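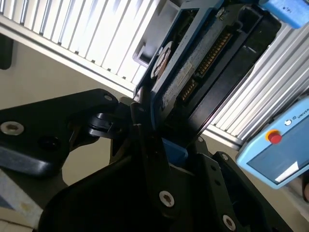
Zübeyde Coşkun demande qu'on revoie le passage de la passerelle avant d'ouvrir le sentier de Grandau aux groupes : selon elle, la main courante côté aval bouge encore et le panneau du départ ne le signale pas.

## Sentier de Grandau, boucle par le col de Clallora

Contrôle de février, départ parking Avcı, 700 m de dénivelé.

- [x] **Panneau de départ** : lisible. Carte à jour, numéro de secours présent. Ajouter la mention « passerelle : une personne à la fois ».
- [x] **Balisage jusqu'à la bergerie** : correct. Deux marques repeintes au niveau du ruisseau.
- [ ] **Passerelle** : platelage sain, antidérapant usé au milieu. Main courante aval à refixer, voir la remarque de Zübeyde.
- [x] **Lacets sous le col** : un arbre en travers, dégagé. Drains curés sur 100 m.
- [ ] **Traversée nord** : neige dure à partir de 1 000 m. Crampons légers et bâtons obligatoires pour les sorties encadrées. À revérifier après le prochain redoux.
- [ ] **Abri Piketti** : porte qui ferme mal, couverture de survie manquante dans le coffre. Poêle non essayé.
- [x] **Descente par la piste forestière** : praticable, ornières profondes dans le dernier virage.

### Matériel de l'accompagnateur

- [x] Trousse de secours complète
- [x] Corde courte
- [ ] Piles de rechange pour la frontale
- [x] Radio, essai fait au col : liaison bonne. Mauvaise à l'abri, prévoir de remonter jusqu'au replat.

**Avis :** ouvert jusqu'à la passerelle. Au-delà, fermé aux groupes tant que la main courante n'est pas reprise. Départ au plus tard à 9 h pour la boucle complète, une fois celle-ci rouverte.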